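Unit 4: Looking after a pair of handheld grippers

Handout for the Thursday group. Bring it with you, because the check sheet on the back gets signed at the bench.

The station we use for this unit is one pair of Skadetti handheld grippers, left and right, with a marker cube for each hand. There is no arm. The operator's hands do the moving and the software works out where each gripper was from the marker pattern. So most of what goes wrong comes down to three things you can reach with a cloth and a hex key: finger pads, cubes and camera covers.

4.1 Finger pads

Both fingers have a textured pad on the inside and a smooth shell on the outside. Wipe the pads with a damp cloth before the first run and again after every 20 runs. Do not use alcohol on them. Look for shiny patches. A shiny pad lets a smooth bottle rotate, and you may miss it until you play the recording back.

Grip test: take the red bottle around its middle, lift it clear of the table, hold for a slow count of five, put it down. Repeat with the other gripper.

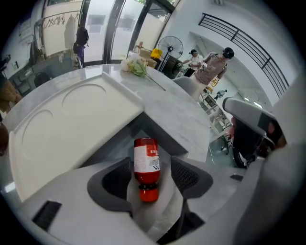

Kwok-wai Chien would add a second lift with the wrist turned a quarter, on the grounds that a worn pad often passes the straight lift and fails that one. We have added it to the sheet as step 3b.

If a pad fails, change both pads on that gripper. A new pad against an old one closes off center, and you will then spend an hour on calibration looking for a fault that isn't there.

4.2 Marker cubes

Each face of the cube has to be flat, clean and matte. Fingerprints on the white border cause more lost frames than scratches on the black. Hold the cube by its edges when it is off the mount.

Refit in this order:
Seat the cube by hand and feel for the pin.
Tighten the screw until it stops, then back it off slightly.
Tighten again.
Write the cube number on the sheet.

Left and right cubes carry different patterns. If you swap them the software will run happily and give you mirrored hands.

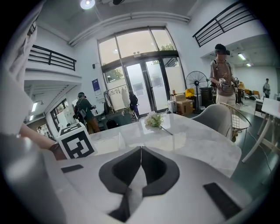 Once both cubes are on, run the tracking check. Move each gripper slowly through the whole working area, including the far side of the table and low down near the surface. You want 58 good readings out of 60 on each hand. Anything under that, stop and look at the lighting first. Ceiling lights reflect off polished tabletops, and moving the work a short distance to one side often cures it.

4.3 Two-handed check

Do this last, with a container and its lid. Stand square to the table with your elbows free, open both grippers fully, and bring them in from either side. Lift the lid, hold it level, lower it again. The two recorded paths should start within 33 milliseconds of each other. If they don't, restart the recorder and repeat before touching anything else.
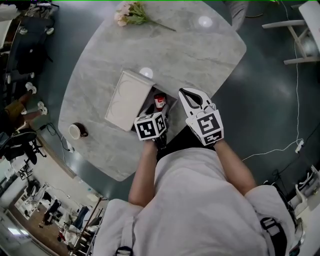 So-ying Huang: Is it worth doing the two-handed check if we only plan to record with the right hand that day?

Yes. The sheet covers the pair, and the next group may need both.

4.4 Putting away

Power off, fingers open. Stored closed, the pads take a set. Cubes go in the lined box, and cables are coiled loosely. Batteries go on the charger if they read below 28 percent. Faults go in the Gidulley log under the gripper's number, with the step where you found them.

Reading for next time: Tang notes, section on camera covers.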